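Dusutton House Collection of Household Furnishings
Online Gallery: Cupboards, Shelves and Table Service

Published 29 Jul 2021

Introduction

The Dusutton House Collection preserves the ordinary contents of homes in the Brollenholm district. Its holdings consist of 1,305 cataloged objects, most of them made for daily use and given by the families who used them. The present gallery is concerned with storage: the cupboards in which bowls and plates were kept, the linings laid on their shelves, and the papers that gathered beside the dishes.

The gallery was prepared by Yamila Daza, curator of domestic interiors, with catalog notes by Roswitha Schmieder. It accompanies the display in the East Room, which remains open through the end of September. Visitors who have seen the display will find that the order of the entries differs slightly from that of the room, where the larger pieces had to be placed along the north wall.

Captions are kept short. Fuller records, including measurements and conservation reports, may be requested from the reading room by catalog number.

Scope of the Gallery

Most published work on tableware treats the table. The cupboard has received less attention, although a bowl spends the greater part of its life on a shelf. When the Collection began its household survey in Brollenholm, the staff recorded where each piece stood, what it stood on, and what was kept next to it. The survey form asked for this information before it asked for the maker or the date of purchase, and the answers have proved useful in ways that were not planned. In several cases the position of a dish has helped a family to recall who gave it.

The survey produced 600 completed forms. A selection of these has been transcribed and is quoted in the notes below, with the permission of the households concerned. Names and addresses have been withheld.

Shelf Linings

Lining a shelf was close to universal in the homes surveyed. Printed paper, oilcloth, plain cotton and remnants of curtain fabric are all recorded. Floral patterns were by far the most common choice for cupboards holding dishes, and dark grounds were preferred where the shelf was in frequent use. One respondent wrote that her mother changed the lining twice a year and kept the old piece for the shelf under the sink.

The Collection holds 251 shelf linings and fragments of linings. Many show fading along the front edge, where light reached them whenever the doors were open, and rings left by the feet of bowls. These marks are not removed in conservation. Creases are relaxed only where they threaten to split the cloth.

Bowls and Plates in Mixed Groups

Complete services are rare in the Collection. The usual donation is a mixed group: two or three bowls from one set, a plate from another, and a large serving bowl bought separately. Pale colors dominate, especially white, cream and light green. Families who had lost pieces to breakage tended to replace them with whatever came close in color, and the result often looks more unified than a list of the contents would suggest.

The Kaewkla bequest is the largest such group. It came to Dusutton House in the boxes in which it had been stored, each wrapped in newspaper, and the cataloging took most of a winter. Only the dinner plates match. Ms. Schmieder's notes on the bequest record that the cereal bowls had been stacked by size with no regard to pattern, an arrangement that has been kept in the East Room.

Papers in the Cupboard

A kitchen cupboard was seldom given over to dishes alone. Receipts, envelopes, school notices, recipes cut from packaging and instructions for appliances long since discarded were all found on shelves during the survey. The back corner was the favored place. Notes were also fixed to the inside walls or the doors, where they could be read while a dish was being put away.

Donors are asked not to sort such papers before an object is collected. The Collection has lost a good deal of information through well-meant tidying - a shelf cleared on the morning of a visit cannot be put back as it was.

Selected View 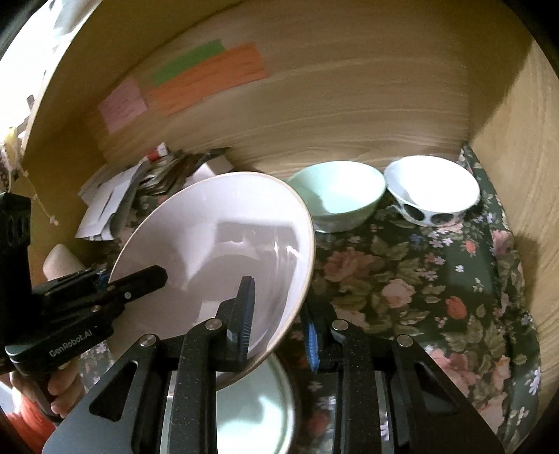 Shelves of this period were generally deep, and the depth governed how they were filled. Large pieces went toward the front or were set on top of flatter ones, while small bowls were pushed back in pairs. Many respondents complained of having to take out one dish to reach another. The practice of setting bowls on plates, common in shallow cupboards as well, saved room but wore the glaze, and curators look for a fine gray ring on the upper surface of a plate as evidence of it.

Cupboard interiors in pale wood grain are well represented in the survey. Several owners mentioned that they had chosen a light interior so that the back of the shelf could be seen without a lamp. Others had painted theirs, and regretted it when the paint began to stick to the lining.

Related Holdings

The Sokenura Room, on the upper floor, contains a built-in dresser transferred from a farmhouse in 14 numbered sections and reassembled by the Collection's joiner. Its drawers still hold string, candle ends and folded paper bags. The dresser may be viewed from the doorway. Supervised access can be arranged for students of furniture.

The photographic archive contains 700 prints of kitchens and pantries. Prints may be consulted by appointment. Copies for private study are supplied at cost - requests for publication should be made in writing and should state the title of the work and the size of the edition.

Contributing to the Survey

Residents of Brollenholm who wish to add a cupboard to the household survey are invited to write to the reading room for a form. Objects need not be offered as donations. A member of staff will visit if requested, and the visit normally lasts an hour. Please leave the shelves as they are and do not wash or polish any item beforehand.

Corrections to the catalog are welcome and should be addressed to Roswitha Schmieder. Where a correction is accepted, the record is amended and the name of the correspondent is added to the file unless otherwise requested.

Reproduction of text from this gallery is permitted for teaching, with acknowledgment to the Dusutton House Collection. All other uses require permission.

Back to gallery index
Next gallery: Pantry Jars and Storage Tins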